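Does the airline's new direct route really save anything once you add the bags?

Posted by Robel Gidey, 1st January

Ilen Air has announced a direct flight to Grosov from April, 2 a week. At the moment I go by way of Porkik and lose most of a day changing planes. The advert says "from 40" each way and I don't believe a word of it. I've started getting my things out to see what I could manage with.
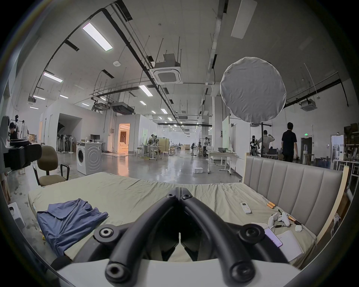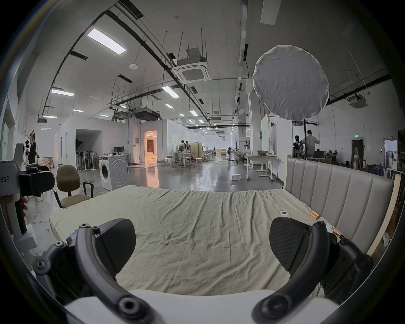

My trouble is with the fare. The cheap one covers a small bag that goes under the seat and nothing else, and the website won't tell you what a cabin case costs until you've typed in your name, address and phone number. I'm away for a working week, so a single collared shirt like the blue one on the left in the first photo won't see me through, and I iron badly enough as it is. With a case both ways I got to almost 300 before I'd even picked a seat. Via Porkik the case is included. Has anyone flown with them on another route, and are the bag charges the same at the desk as online? And do they keep new routes going, or is this one of those that vanishes by the autumn?

gebremichael_travels

I've flown Ilen a few times, not to Grosov obviously. The desk price for a case was a good deal more than online, so never leave it until you're there. Add it when you book. If you add it later through "manage my booking" it goes up as well, and they don't show you by how much until the payment page.

The under-seat bag is bigger than you'd think if you use a soft one. I get three shirts, rolled, and a spare pair of trousers in mine. Wear the jacket. They did check sizes at the gate on one trip and didn't bother on the others, so I wouldn't count on either.

As for keeping the route, I'd be wary. They announced one from here before with the same sort of fuss and it went down to one flight a week, then none. I got my money back but it took a lot of emails. Pay by credit card.

Northgate Pete

just book it, its direct. people moan about bags but you save hours

oldtimetable

Pete, it only saves hours if the flight times suit. Look at the return: it leaves Grosov so early that you'd have to pay for a taxi, or sleep at the airport. The advert leaves that out. Robel, price the whole trip door to door both ways before you decide. I did that and I'm still going through Porkik, at least until they've run it for a summer.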